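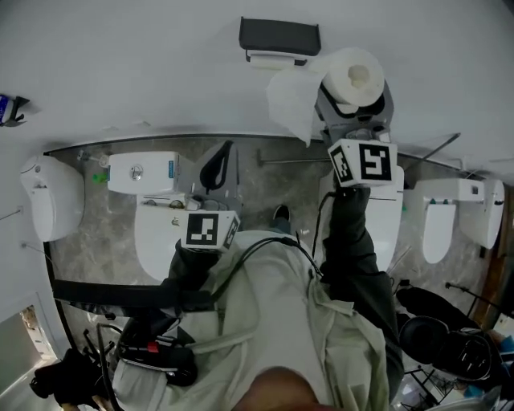
Restrooms on the Derley Trail: where things stand

If you have walked the Derley Trail with small children, or with a parent who can't go far without a stop, you'll know why this item keeps coming back in our newsletter. The path runs so nicely along the water, and the new benches at Umham are a joy, but for years the only public restroom was the one at the Zapata Street end, and it closed at four!

So we're very happy to tell you that the Zapata Street restrooms are now open until nine every evening through the summer. The longer hours began in May, and we've already heard from families who stay on for a picnic supper now (and from one walking group that has moved its whole outing to the cooler end of the day, which sounds lovely to us). Our petition had 1,307 signatures by the time we handed it in. Thank you, thank you, to everyone who carried a clipboard around in that rain.

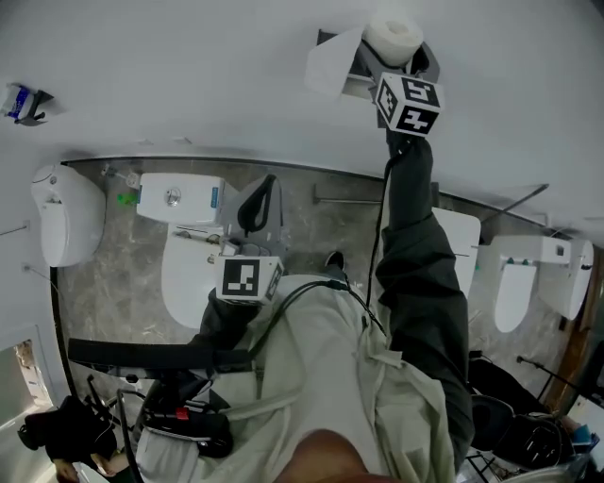
The next thing on our list is the Umham end, where there is still nothing at all between the parking lot and the boat ramp. We've asked for a small building with six stalls, two of them wide enough for a wheelchair and a helper, and we've asked for plain, sturdy fittings that are easy to look after. A lot of you wrote in about the little things, and they do matter. A paper holder on the wall, with the loose end of the roll hanging where you can get hold of it, is a real kindness to anyone with stiff hands, and so is a coat hook that isn't up near the ceiling. We've passed all of it along, hooks included.

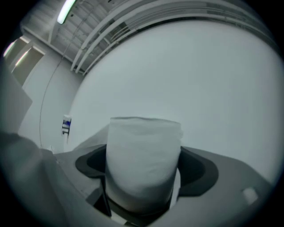

Something like a tall white roll, standing upright.

Money is the slow part, as ever. The Fotus bake sale brought in $796, and the plant stall added another $161, which will go toward the drawings for Umham. The rhubarb bars went in no time, so whoever made them, please make twice as many for the fall sale.

If you'd like to see the plan, a copy is pinned up by the front desk at Fotus Hall, and there's a pad next to it for your comments. Write as much as you like, we read every page.

Posted 2 Jul 2024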